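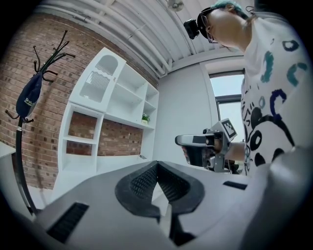 Ticket 531 - wifi drops in back office, laptop falls off network every few min
Status: open > waiting on part > closed
Site: Grastidlow, ground floor
Opened: Thu 20 February

Reported: laptop connects fine in the morning, then drops mid-call. Comes back by itself after a minute or two. Phone does the same but less often. Front room OK all day.

08:50 Logged in to the router remotely. Varkason box, the one the provider sent out in July. Firmware two versions behind. Uptime is 64 days so the router itself is not rebooting. Good.

09:05 Pulled the log. Laptop shows 385 disconnects since last restart. Phone shows far fewer. Printer none, printer is on cable.

09:10 Asked user if drops line up with anything (microwave, heater, door closing). "Not that I noticed." Asked them to write down times for an hour.

09:40 Updated firmware. Router came back ok. Laptop dropped again at 09:52. So no.

10:15 Times from user: 9:52, 9:58, 10:03, 10:11. No pattern I can see. Call dropped on two of them, other two it recovered before they noticed.

10:30 Changed 2.4 channel from auto to 1. Turned off band steering, gave the 5 GHz its own name (Parnon-5). Laptop moved to 5 only. Signal in back office is poor on 5, one bar. Brick in between. Put it back on 2.4.

11:05 Laptop side. Power saving on the wireless card was ON, turned it off. Driver old, updated from the maker's site. Rebooted. Forgot and re-added the network.

11:50 Better, not fixed. Two drops in 45 min. User says good enough, I say no, leave it open.

13:20 On site. Walked it with the phone app. Strong in the front room, falls off a cliff once you are past the brick wall. Moving the desk is not an option, asked.
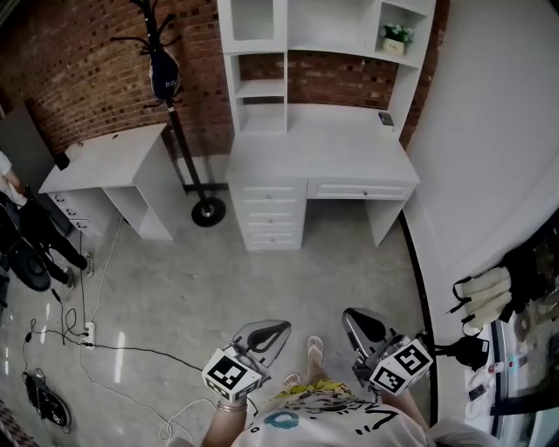 Back office, desk wall.

13:45 Found something. There is an old Balogh repeater still plugged in down the hall behind the copier, left over from the last setup. Same network name, same password, and its own link back to the router is terrible. Laptop hops onto it, gets nothing, hops back. Thats the drops.

13:50 Unplugged repeater. Ran ping from laptop at the desk, 100 packets, 0 lost. Ran it again, same. Slow though, the signal is still weak in there.

14:10 Proposed a wired access point for the back office. There is a spare run in the hall ceiling from the old phone system, tested it end to end, passes gigabit. User OK'd it. Ordered.

Status changed: waiting on part.

Update, next day: no drops reported. Speed complaints only. Expected.

Update: part arrived, fitted in hall just outside the back office door. Same network name as router, channel 11, power set to medium so the front room doesnt grab it. Laptop roams over properly when carried through, call stayed up the whole way.

Band steering left off for now. Revisit if somebody complains about the second network name.

To do:
- old repeater is in the recycling box, DO NOT plug back in
- lable the new cable at the router end
- send user the new 5 GHz name for the phone

User confirmed a full day of calls with no drops. Closing.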